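Ticket 402
Project: Student robotics, cupboard door task
Subject: Arm stops short of door panel and reports contact
Opened by: Kwabena Tetteh
Assigned to: Gerrit Baert
Priority: Normal
Status: Closed, with one follow-up

Kwabena Tetteh, opening note
The arm won't finish the approach to the oak door. It drives in with the gripper open, slows down where it should, then stops before the fingers get to the wood and logs CONTACT_TRUE. The task script thinks it has arrived, closes the gripper on nothing and backs off. Then it goes on to the next step as if the door had been handled.

It did this on every run this afternoon. The white foam board we used in April never gave us this trouble. Same program, same start pose, same speed. The only things I changed are the target (foam board swapped for the oak door) and the Badamov vision package, which I updated on the lab laptop before we started.

I have restarted the arm controller and the laptop. I also re-ran the homing routine. No difference.

Gerrit Baert
Thanks. Before we blame the update, can you do three things:
1. Roll the vision package back to the old version and try again.
2. Turn the finger force threshold up one step, in case it's tripping on vibration.
3. Pause the program at the stop and save the wrist camera picture. Attach it here, along with the log lines on either side of the stop.

Don't change anything else between runs, please. Last time we had four changes going at once and never worked out which one fixed it.

Kwabena Tetteh
Rolled back. Same result, so I've put the new version on again.

Force threshold up one step, same result. The force readings are flat the whole way in, with no bump at all at the stop. I don't think the fingers are feeling anything. The contact call must be coming from the vision side.

Wrist camera at the pause, fingers open and close to the door: 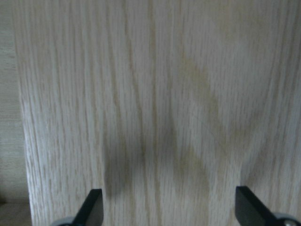 Attachment 1: wrist camera at the false contact stop. Grey patch above and just inside the left finger, tan discolouration to the right of it.

Log lines either side of the stop:
approach: slow zone entered
vision: dark region near left tip, match accepted
force: no change
state: CONTACT_TRUE
gripper: close

Gerrit Baert
That helps. The vision contact check looks for a dark region next to a fingertip and treats it as the finger's own shadow meeting the finger. On plain foam board that's a reasonable guess. On the oak there's the soft grey patch, which could well be our shadow, and there's the tan area, which follows the grain and looks to me like it belongs to the wood. The check doesn't know the difference. I'd also expect the grain lines to add noise to the edge finder, but I wouldn't chase that yet.

Two tests. First, tape a sheet of plain paper over the discoloured area and run it. Second, take the paper off and shift the bench lamp so the gripper's shadow falls somewhere else, then run it again. Note the results separately.

Kwabena Tetteh
Paper on, lamp not moved: still stops short. A bit later in the approach than before, but still short.

Paper off, lamp moved over to the other side of the bench: reached the door properly on most runs, with a couple of early stops.

Paper on and lamp moved (you didn't ask for this one, I did it anyway): good on every run.

So it looks like the shadow does most of the damage and the discolouration does the rest.

Gerrit Baert
Agreed. I don't want the fix to depend on where somebody leaves a lamp, though. In the task config, set contact_source to "both". The script will then wait for the vision match and a change in finger force before it calls contact. Put the force threshold back where it was, or it will press harder than it needs to.

Also drop the slow zone speed to 52 per cent. It's the last setting I trust for a light touch on something that doesn't give.

Kwabena Tetteh
Done. contact_source is set to both, threshold is back to the original, slow zone at 52. Lamp back in its old spot, paper off. The arm goes all the way in now and the force reading steps up when it calls contact. Ran it until the end of the session on Fri 6 June with no false stops.

I've saved the config as door_oak_v2 and left the foam board one alone.

Gerrit Baert
Good. Closing this. Follow-up opened for the script — it shouldn't move on to the next step after the gripper closes fully with nothing in it, whatever the contact check says. Kwabena, that one's yours if you want it.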